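Eyelet pliers

Eyelet pliers are a hand tool used to set eyelets, the small flanged metal rings that line and strengthen a hole in cloth, leather, card or thin plastic sheet. They belong to the same family as punch pliers and snap-fastener pliers, and many models do two of these jobs with exchangeable dies.

Construction

The tool has two handles joined by a pivot. One jaw carries a flat or cupped anvil, the other a pointed die with a rounded shoulder. A spring between the handles opens the jaws after each stroke. Cheaper pliers are made from pressed steel plate, heavier ones from forged steel with a compound joint, which lowers the hand force needed but makes the stroke longer.

The Peltonen pattern, common in upholstery workshops, has a throat deep enough to reach 13 mm in from the edge of the work. The later Drellus pattern has a shallower throat and a screw stop that limits how far the jaws close.

Use

A hole is first punched slightly smaller than the barrel of the eyelet. The barrel is pushed through from the face side and the work is placed with the flange resting on the anvil. When the handles are squeezed, the die enters the barrel and rolls its end outwards against the back of the material. On soft cloth a washer is usually added behind the work – without one the rolled edge can pull through under load.

Splitting of the barrel is the most common fault. It may be caused by a worn die, by an eyelet too long for the thickness of the material, or by closing the jaws too quickly. A few small splits are normal in brass eyelets and do not weaken the hold much.

Sizes

Eyelets are sold by the inside diameter of the barrel. Most hand pliers cover 3 to 5 mm. Above that size a bench press or a hammer and setting punch is generally used. Dies from different makers are seldom interchangeable, although those of Uker and Plisteo share the same shank.

Care

The pivot needs a drop of light oil from time to time. Dies should be wiped clean of brass dust and stored apart from the jaws.

See also: Grommet, Hole punch, Rivet, Snap fastener

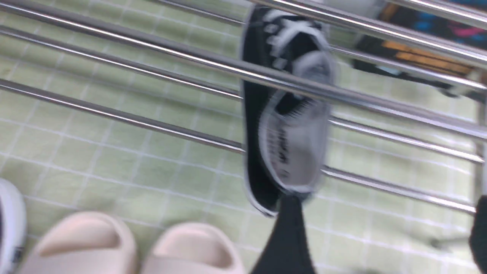 Dorottya Magyar: The part on splitting could mention soft aluminium eyelets. In mine the barrel splits far less than brass, but the flange flattens if you squeeze too hard, and a screw stop helps a lot with that.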